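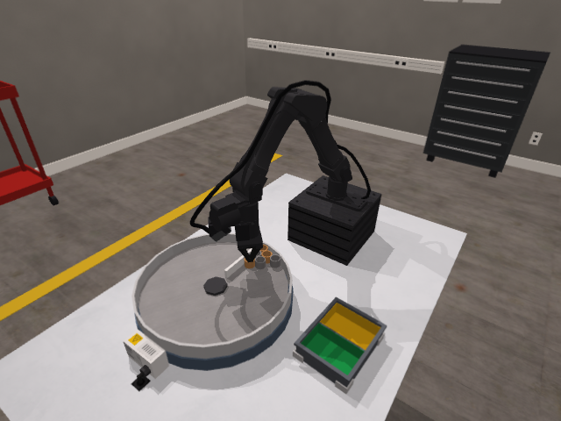
By Rania Obeidat

I stopped by Widwood this week to see how the practice sets for Brotus are coming along, and I ended up staying most of the afternoon. Brotus is the arm's new learning system, and right now it's being fed examples in simulation, one short run after another.

The job sounds easy. Little cylinders, some orange and some gray, get picked out of a round tray and go into a bin with a yellow side and a green side. Then you try it with the parts bunched up so close they're almost touching, and wow, it gets fiddly fast! Afaf Mansour, who steers the arm for most of the runs, let me have a turn. I knocked over two neighbors going for one part.

"We keep some of the clumsy ones," she told me, and she was nice enough to save mine in a separate folder.

The team has 429 good runs saved so far, 86 of them with crowded parts like these. Between runs the tray gets shuffled, the bin gets turned to a new angle, and the lighting moves so the shadows fall somewhere else. Mansour does 28 runs in a sitting and then takes a long break - her wrist insists on it.

I asked when a real arm gets to try any of this. The plan is November, starting with 14 layouts that Brotus hasn't practiced on. Until then it's all on screen, and Mansour is still looking for a few more people to take a shift at the controls. I've signed up for another try, bad aim and all.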